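Trikska lab puts two grippers to the test

September 18, 2024 | 1 min read | 1,110 shares | 2 comments

The Trikska lab in Prurnevdale is comparing grippers again, and this round is great fun to follow! Both arms work at one taped-off table, handling cups and bowls – with ice as the tricky part. The team has logged almost 800 grasps since June, swapping in the new Gareo controller halfway through.

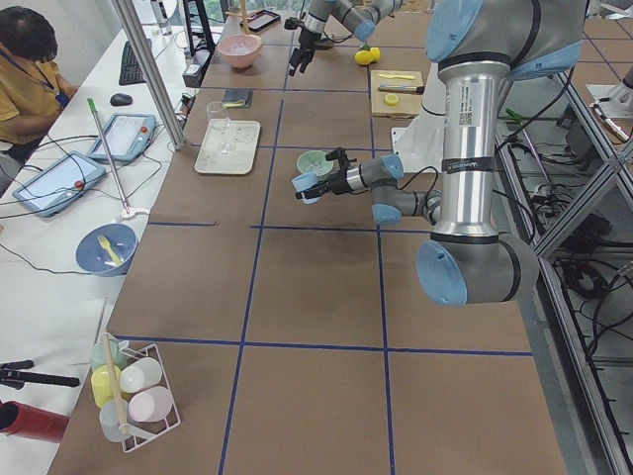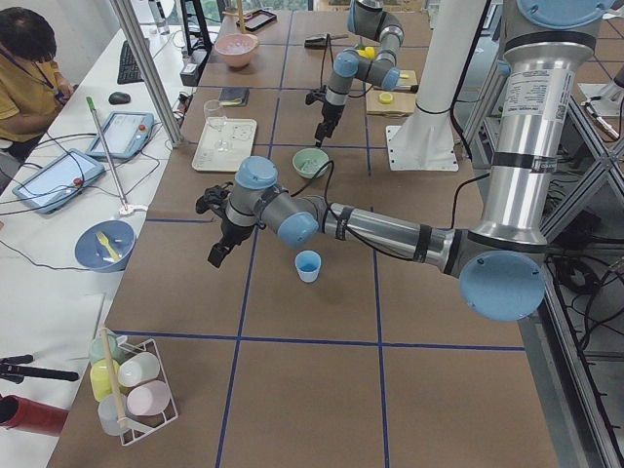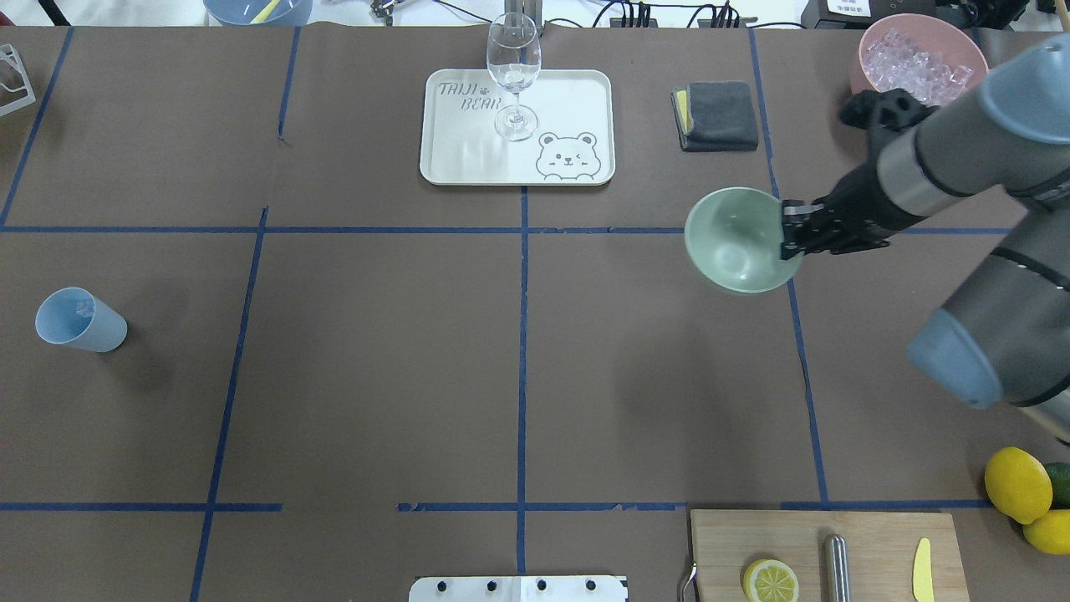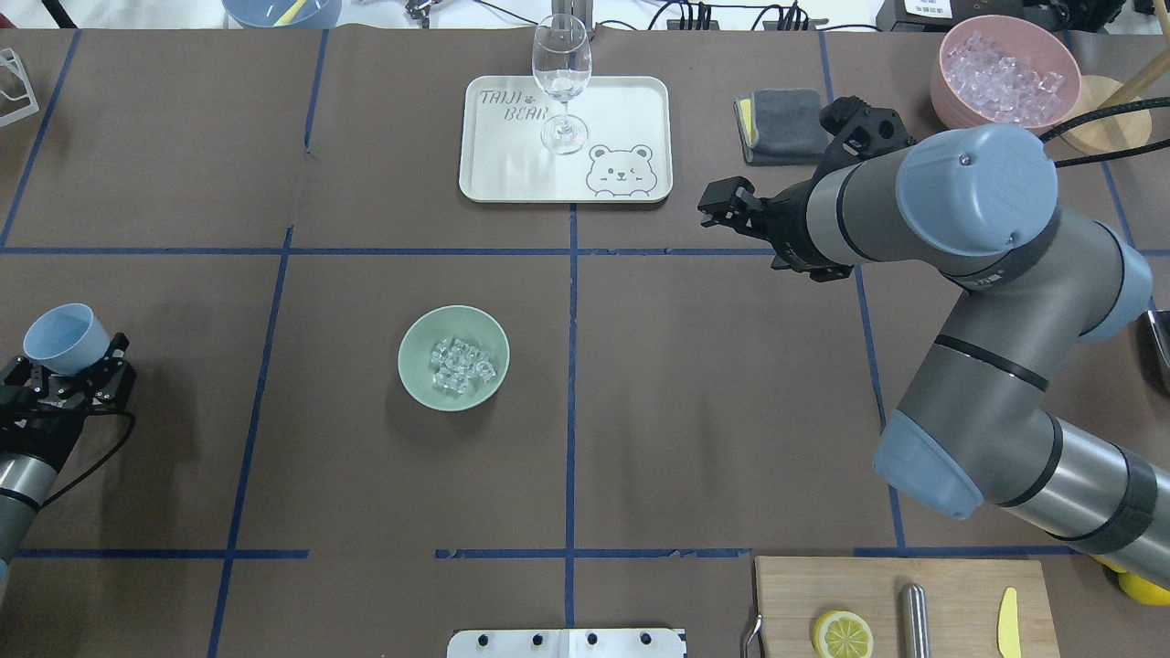
Will the grasp logs be shared?
The lab plans to post them once the controller comparison is finished.

Related
Saengthong opens arm workshop
Picking a wrist camera
Gareo controller: first look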